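**Gondosov buys the De Bruijn governor line, what happens to parts?**

**stroke335**
Trade newsletter says Gondosov has taken over De Bruijn's mechanical governor and injection pump business. Tooling moves to the Jondton works in February. No mention of spares for the older twin-cylinder sets. I have two in service and need a control rack for one.

**R_Hoekstra**
The sale covers drawings, patterns and finished stock. Castings in progress stay with the old foundry until the contract runs out. My dealer was told orders under 200 pieces will be held until the move is complete.

**millwright_joe**
Then they won't make racks at all. No one sets up a gear cutter for a rack that sells 16 a year. Buy used.

**R_Hoekstra**
Disagree. The rack is common to the marine version, and that one is still in production. Only the end fork differs. Check the part number stamped on the flat face before you order anything used.

**stroke335**
Fork on mine is pinned, with no stamp. The other set has a riveted fork.

**millwright_joe**
Pinned is the early type. Marine rack won't go in without opening up the bushing, and then you lose your idle stability. I've seen it hunt badly at no load.

**averstraete**
It hunts if the bushing is reamed by hand. Done on a mill with the housing clamped on its flange, it holds speed fine. Fiviveo did a batch for us that way. Ask Gondosov for the bushing drawing; it transferred with the rest.
Annelies Verstraete

**millwright_joe**
One batch isn't a service history. I'd still fit the original part.

**stroke335**
Will write to Jondton for the drawing and keep looking for a used pinned rack. The newsletter page with the notice is copied below, less the ads.

--- 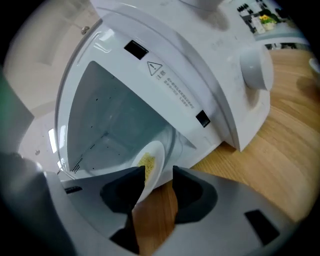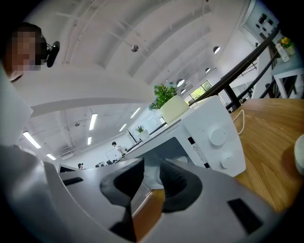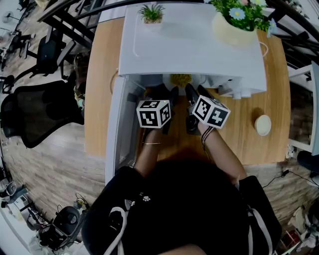

Issue 16, page 2

Gondosov will supply governors and injection pumps under the De Bruijn name for the present. Warranty claims on units already sold go to the original dealer. Inquiries about drawings should be sent in writing to the Jondton works, attention Riet Hoekstra, with the engine number quoted.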